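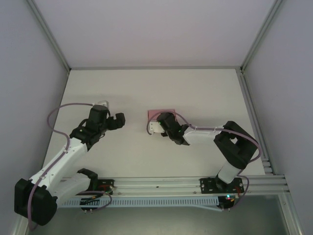 セル「Mirov」。手前のアルミフレームに2本のアームが並び、配線ダクトがその下を通っています。

双腕セル保守・立ち上げエンジニア募集(Hestbridge 装置技術グループ)

Hestbridgeの装置技術グループでは、双腕セル「Mirov」の面倒を見てくれる仲間を募集します。組み立て、配線、原点合わせ、グリッパの調整、日々の点検、そして壊れたときの修理まで、1台のセルに最初から最後まで付き合う仕事です。ロボットを動かすプログラムを書く人はグループに何人もいますが、ケーブルの曲がり方を見て「そろそろ怪しいな」と気づける人がまだ足りません。そういう目を持っている人、持ちたいと思っている人、ぜひ読んでください!

Mirovについて

Mirovは、白い天板の手前側にアームを2本据えたセルです。左右と奥を壁で囲い、アルミフレームで組んであります。2本のアームで板状のワークをつかみ、向きを変え、置き直す作業を繰り返しながら、把持の条件や動作の順番を詰めていくために使っています。動かす時間が長いぶん、機械のほうにも手がかかります。

ソフトウェア側の運転管理には、社内で作った「Đào」というツールを使っています。運転の記録、エラーの履歴、部品交換の記録が全部ここに入ります。保守の担当者もĐàoに毎日書き込みますし、使いにくいところがあればどんどん注文を出してもらいます(前任者の注文で、交換部品の入力画面はまるごと作り直しになりました。とても良くなりました)。

仕事の内容

セルの立ち上げ
アームをベースプレートに載せ、ボルトを規定のトルクで締め、左右の原点を合わせます。天板に対する位置がずれていると、片腕ずつではきれいに動くのに、両腕で同じワークに近づいた途端に合わなくなります。この作業は必ず二人一組で行います。初めての方は最初の一回を横で見て、次の一回を自分の手でやってみてください。

ケーブルの取り回し
地味に見えて、このセルでいちばん奥が深いのがここです。紫のケーブルは前腕のリンクに沿わせてクリップで留め、肘をまたいで下の電装ユニットまで戻します。手首まわりの余長が短すぎればコネクタに力がかかり、長すぎれば作業中のワークに触ります。手首をいっぱいに回した姿勢、肘を畳んだ姿勢、両腕を中央に寄せた姿勢をそれぞれ低速で作り、余長を決めていきます。図面にはクリップの位置しか書かれていません。残りは手で覚えるところで、うまく決まった日は本当に気持ちがいいです。

グリッパと指先の調整
指先はワークに直接触れる消耗品です。開閉の中心、左右の先端の高さ、当たり面の傷を見て、必要なら交換します。交換のあとは開閉の原点を取り直し、基準のワークをつかんで傾きを確認します。手首側のカメラの画角に指先がどう入っているかも、このときに見ておきます。指先が前回と違う位置に見えていたら、取り付けかカメラのどちらかが動いています。どちらなのかを切り分けるのも担当者の仕事です。

定期点検
点検表は44項目あります。ボルトの緩み、ケーブル被覆の擦れ、クリップの割れ、ダクト内の配線、電装ユニットの表示灯、関節の異音、非常停止の動作。慣れれば午前中に終わりますが、急いで終わらせる必要はありません。点検中に気になったことを余白に書いてくれる人を歓迎します。過去の点検表を読み返すと、故障の手がかりは余白に残っていることが多いのです。

故障対応と修理
止まったセルの前で最初に手を動かす人になります。エラーの記録を読み、電源を落とし、どの関節か、どの線か、どのコネクタかを絞り込んでいきます。モーターユニットの交換、ハーネスの作り直し、ベースの電装ユニットの載せ替えまでは社内で行います。それより先の修理は部品の供給元であるNostenに送ります。送る前の症状のまとめも書いてもらいます。英語でのやり取りになりますが、定型文があり、最初のうちはグループの誰かが一緒に書きます。
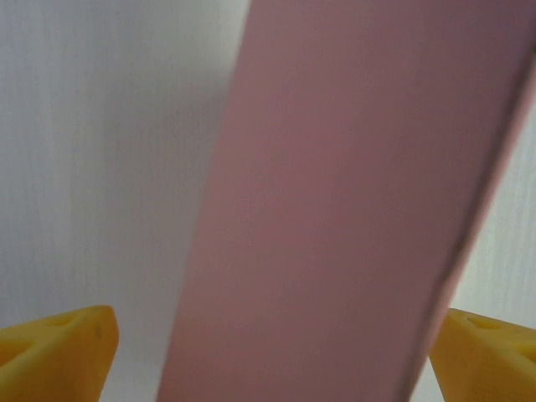 指先調整の画面から。黄色い指先の間に見えるピンクの板状ワーク。

ある一日

朝、セルの前に立って、まず電源を入れずに眺めます。前の日と比べてケーブルの垂れ方が変わっていないか、天板に部品やねじが落ちていないか。次に電源を入れ、表示灯を確認し、片腕ずつゆっくり原点に戻します。音を聞くのはこのときです。運転が始まってからではファンや隣の装置の音に紛れてしまいます。

運転チームに引き渡したら、午前は机の仕事です。Đàoの記録を見て、電流値が上がってきている関節がないか調べたり、予備部品の棚を数えたり、作りかけのハーネスの続きをやったり。昼過ぎにセルが空く時間があるので、点検の続きや指先の交換はそこに入れます。

夕方は運転チームと短い立ち話をします。「右の手首、折り返すときに少し引っかかる感じがする」といった話が出るのはたいていこの時間です。その場で見られるものは見て、翌朝に回すものはĐàoに書いて帰ります。残業はほとんどありません。

一緒に働く人

グループをまとめているのはYeison Ayalaです。配線に関してはかなり細かく、新しいハーネスができると必ず自分の目で端から端まで見ます。細かいだけに教えるのも丁寧で、圧着の失敗例をびっしり貼った板を作業台の脇に置いていて、新しく来た人はまずあれを見せられます。

Wim Visserは機構の担当で、フレーム、ベースプレート、グリッパのブラケットを設計しています。保守のしにくい設計を見つけたら、遠慮なく言ってください。Wimから一言預かっています。

「六角レンチが入らない場所にボルトを置いてしまったことが何度かあります。図面の上では入っていたんです。実際に手を入れて締める人の意見が、次の設計にいちばん効きます。怒りながらでもいいので教えてください」

応募していただきたい方

次のような経験が一つでもあれば、十分に話ができます。

産業用ロボット、工作機械、搬送装置などの組み立てまたは保守
制御盤や装置内の配線、圧着、はんだ付け
テスターを使った断線や接触不良の切り分け
図面を見ながらの機械組み立てと調整

あるとうれしい経験

通信系のトラブルの調査
3D CADでの簡単なブラケット設計
Pythonなどでログを読む小さなスクリプトを書いたこと
英語での読み書き

ロボットを触ったことがなくても構いません。今のメンバーには、印刷機の保守から来た人も、楽器の修理から来た人もいます。手元の作業が好きで、やったことを文章で残すのが苦にならない方なら、きっと楽しめると思います。逆に、決まった手順を毎日同じように回したい方には少し落ち着かない職場かもしれません。セルの構成は変わりますし、点検表も変わります。変えるのは担当者自身です。

入社後の流れ

最初は座学と並行して、予備のアームを分解して組み直してもらいます。壊しても運転に影響しない個体なので、思い切って触ってください。関節の中がどうなっているかを一度見ておくと、そのあとエラーの記録の読み方がまるで変わります。

続いて、Mirovの点検に先輩と二人で入ります。点検表の全項目を一人で回せるようになったら、グリッパの調整と原点合わせへ。修理の担当表に名前が入るのはそのあとです。急がせることはしません。安全に関する講習は会社の負担で受けてもらい、終わるまでは囲いの中に手を入れる作業はありません。

募集要項

職種:双腕セル保守・立ち上げエンジニア
募集人数:2名
雇用形態:正社員(試用期間3か月、待遇は同じです)
勤務地:Hestbridge 装置技術グループ 実験棟
勤務時間:日勤のみ。始業時刻は相談に応じます
休日:土日祝日、夏季、年末年始
給与:経験と技能を考慮して決定します。面談のときに具体的な額をお伝えします
諸手当:通勤手当、資格手当、工具手当
支給品:作業服、安全靴、基本工具一式。使い慣れた工具の持ち込みも歓迎です
出張:Nostenへの部品確認でまれにあります

選考の流れ

書類選考のあと、実験棟に来ていただいて面談と見学を行います。面談の後半に、短い実技の時間があります。わざと不具合を入れた小さな配線板を渡しますので、どこがおかしいかを一緒に探しましょう。正解にたどり着いたかどうかより、どこから疑い始めたかを聞かせてください。途中で質問して構いませんし、テスターはこちらで用意します。

見学では、運転中のMirovを囲いの外から見たあと、停止した状態で近くまで寄ってもらいます。動きやすい服装でお越しください。袖口の広い服と、垂れるストラップはご遠慮ください。

応募方法

履歴書と職務経歴書を、Hestbridgeの採用ページにある応募フォームからお送りください。職務経歴書の最後に、これまでに自分で直したもののうち印象に残っている一つについて、短く書き添えていただけるとうれしいです。自転車でも、洗濯機でも、工場のラインでも構いません。何が壊れていて、どうやって見つけて、どう直したか。直せなかった話でも大歓迎です。読むのをグループ全員が楽しみにしています!

締め切りは2018年10月15日です。9月中に届いた分から順に読み、面談の日程をご連絡します。仕事の中身について先に聞いておきたいことがあれば、応募フォームの「質問のみ」を選んで送ってください。配線と電装のことはYeison Ayalaが、機構のことはWim Visserがお答えします。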